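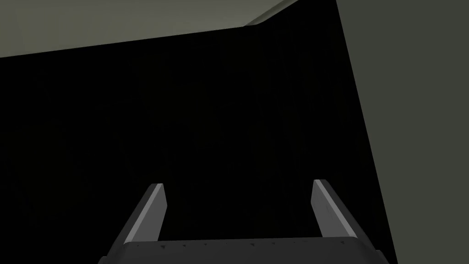
Home News Music Sports Opinion Podcast

Let the Guy Post His Breakfast

By Leena Tuominen
Jun 8, 2019

I follow 91 basketball players on Instagram. I know this because my phone told me last week, in that slightly judgy way phones have, and I scrolled the whole list on the bus to see who I could drop. I dropped two. One sells crypto now and the other one only posts his truck.

What I noticed on that bus ride is how few of these accounts have a person in them anymore. It's all the same stuff! Tunnel walk, arms down, looking at nothing. Sneaker on a white background. A quote about hunger, and he doesn't mean lunch. Then the thank-you post after the season ends, written by somebody in an office who has never missed a free throw in front of a crowd in their life.

I blame us a little. Every time a player says something halfway human, it's a headline by dinner, and I click on it like everyone else. Gonzalo Cabello, the backup guard I have loved beyond all reason since he was in college, posted a picture of his scrambled eggs in the middle of a losing streak two winters ago. Eggs and some toast. The replies were unbelievable. People wanted to know how he could eat. One guy wrote 7 paragraphs about accountability, and I read all of them, so who's the real sicko.

Cabello took the eggs down. A month later he signed with Sturkari, the sneaker company, and since then his page looks like a bank lobby.

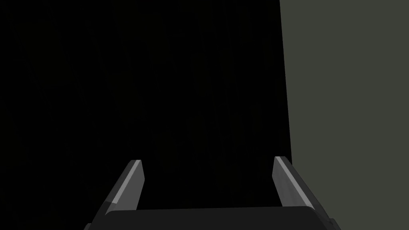 And look, I get it. He had a short contract and a baby on the way, and if a shoe company wants to pay you to be boring then you should probably be boring. I'd be boring for a lot less. My problem is that fans then turn around and complain that players today have no personality. We can't have it both ways. We yelled at the eggs!

My friend Inmaculada Villalobos and I fight about this every time we watch a game together. She thinks athletes should get off social media completely, all of them, and let the games talk. She says she never knew what her favorite players ate growing up and she loved them fine. Okay, sure. But she also had a poster of one of them holding a baby tiger, so let's not pretend the old days were all about the pick and roll.

What I'd miss is the dumb stuff. Erhan Yüksel, who came over from Europe and barely got off the bench, used to review gas station snacks on road trips. He had no system. He gave one bag of pretzels an "okay" and another one a "no." He had 2,400 followers when I found him and I felt like I was in a secret club. Then he did a bit on the podcast Skurnetti, a big rap page picked it up, some joke he made about a rapper's chain got chopped down to four seconds, and for three days he was in a "feud." He was not in a feud. The rapper had never heard of him! By August the snack videos were gone and he was wearing headphones in a hallway like the rest of them.
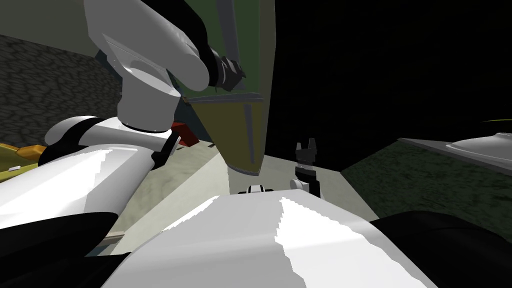
I went back and checked the post that started the whole feud thing. It has 2,080 comments, and I'd bet my season tickets most of those people never saw the full clip. It's a minute long. He says he likes the chain. He says it's bigger than his kitchen, which, having seen his kitchen in the pretzel videos, I believe.

So my pitch is pretty small. If a player you like posts something pointless, leave it alone or say something nice. Don't ask him about his shooting percentage under a picture of his dog. Sites could help too, and I include this one, because we ran the feud story and I think I even shared it. A player joking around is a joke. It doesn't need "blasts" or "claps back" in the headline.

Villalobos read a draft of this and says I've gone soft and that Cabello should work on his left hand. She's right about the left hand. He could still have kept the eggs up.

Contact Us | Advertise | Privacy | © 2019 Pacheco Media | Back to top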